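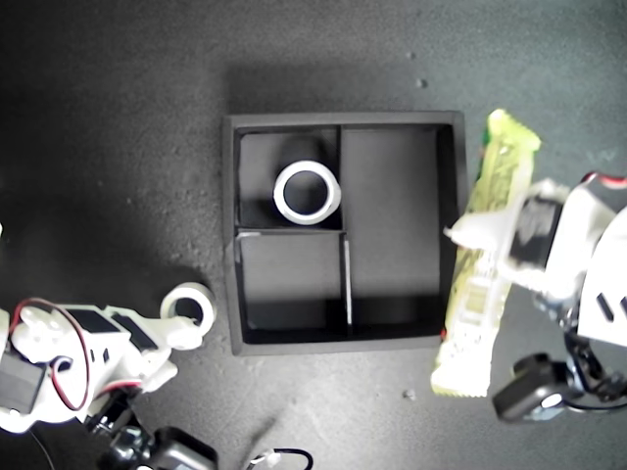 Poste de tri à deux bras : point d'étape d'avril

Le présent billet rend compte de l'avancement du poste de tri installé dans l'atelier partagé Primov. Le projet, enregistré sous le nom de Stikanar, vise à faire ranger de petits objets du quotidien dans un bac à compartiments par deux bras montés sur place. Les pièces de structure ont été imprimées en blanc à l'atelier, la visserie et les câbles provenant du stock commun.

Le travail s'effectue à même le sol. L'établi attribué au projet transmettait les vibrations de la perceuse à colonne voisine, ce qui faussait les relevés de position. Le bac noir à trois compartiments a été conservé malgré la faible lisibilité de ses cloisons, noires elles aussi, sur le fond mat. Un réglage plus long de l'exposition a permis de retrouver leur tracé dans la plupart des cas — l'éclairage de fin de journée demeure toutefois défavorable.

Deux familles d'objets sont traitées à ce stade. Les pièces rigides en anneau ne présentent plus de difficulté notable. Les emballages souples, en revanche, se froissent sous la pince et changent de forme à chaque essai. Le serrage a donc été réduit et la prise s'effectue désormais dans la hauteur du sachet, le grand compartiment étant réservé à cette catégorie.

La campagne d'essais en cours prévoit 2000 cycles. À la date de rédaction, 495 ont été exécutés, dont sept interrompus par l'arrêt d'urgence. Cinq de ces arrêts sont imputables à un connecteur mal verrouillé, les deux autres à une consigne erronée envoyée au poignet. Les journaux sont déposés chaque soir sur l'espace Gestemis de l'atelier, où les adhérents peuvent les consulter.

L'alimentation, un modèle Van Wijk acquis d'occasion, devra être remplacée avant la reprise : la tension chute lorsque les deux bras démarrent ensemble. Dans l'intervalle, les mouvements sont décalés par logiciel. Restent également à traiter la fixation des câbles au sol, le nettoyage de la zone entre deux séries et la rédaction de la fiche de sécurité demandée par l'atelier.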